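News > World > Security > Interviews

9 February 2026
By a staff writer

Search this site Search Enter keyword Go

For a man who spent most of his working life reading other countries' paperwork, the former arms inspector is remarkably cheerful about it. He pours the tea, apologises for the biscuits and then talks for the better part of an afternoon about the Trelska Accord, the regional agreement on short-range missiles that lapses in August unless both sides sign it again.

"People think these things are all about the rockets," he says. "Well, of course they are, but mostly you're sitting in a cold shed with a clipboard, waiting for someone to find the key to the next shed."

He made 217 site visits over his career, a good many of them at the old Jerard depot, and he still speaks fondly of the officers on the other side – one of whom taught him to play cards, rather badly. By the time he retired, the accord had seen 1,445 launchers taken out of service, and it's plain that he is proud of that number, although he waves it away when I bring it up.
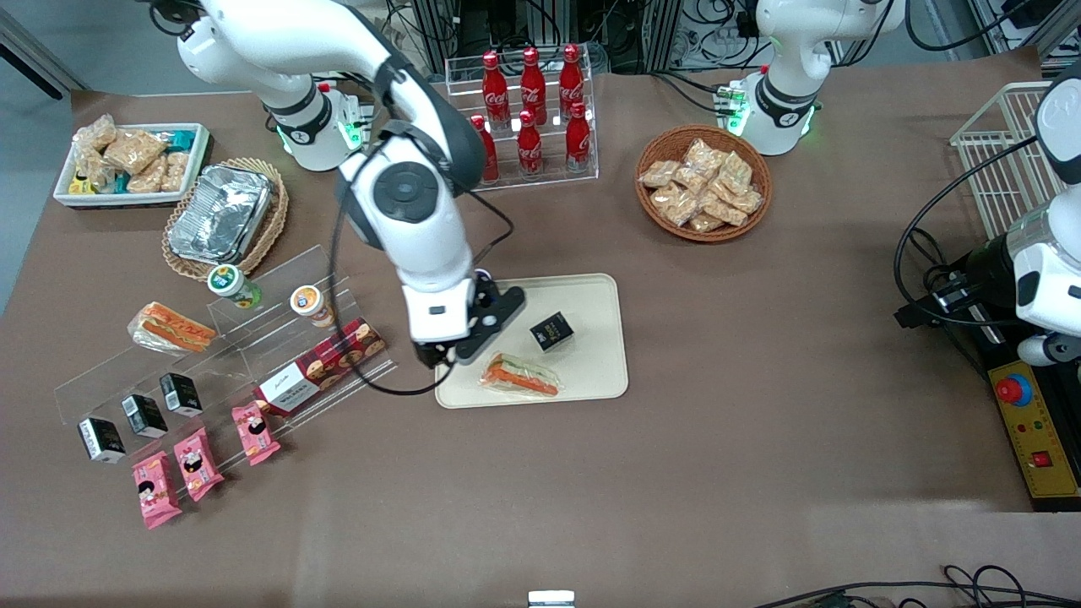 "You get to know each other's habits," he goes on. "If the gate log at Jerard was late, we'd ring up and ask, and there'd be a perfectly dull answer. Once the phone stops being picked up, you start guessing, and you guess the worst. I certainly would."

That, to his mind, is the real danger in letting the accord go. He has read the defence ministry's case for leaving, which leans heavily on the new Ruro missile being built by a neighbour who never signed, and he doesn't dismiss it.

"Ruro is a fair worry," he says, and takes a moment to find his glasses before showing me the passage he means. "But you don't fix it by tearing up what you've got with somebody else. Keep the one and start talking about the other. It might take three years. It might take longer, and that's all right too."

Would the neighbour come to the table? He thinks it might, given a small enough first step, and suggests the naval base at Won as a place to swap observers for a couple of weeks. He'd go himself, he adds, if his knees were up to the stairs. 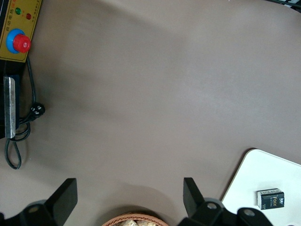

A control panel with green and dark red indicators.

We finish up talking about his garden, and the grandchildren, and whether anyone under 40 has heard of the accord at all. He rather doubts it, though he was asked to speak at a local high school last year and came home delighted with the questions.

"One girl wanted to know who checks the checkers," he says. "I told her the other side does, and they enjoy it very much."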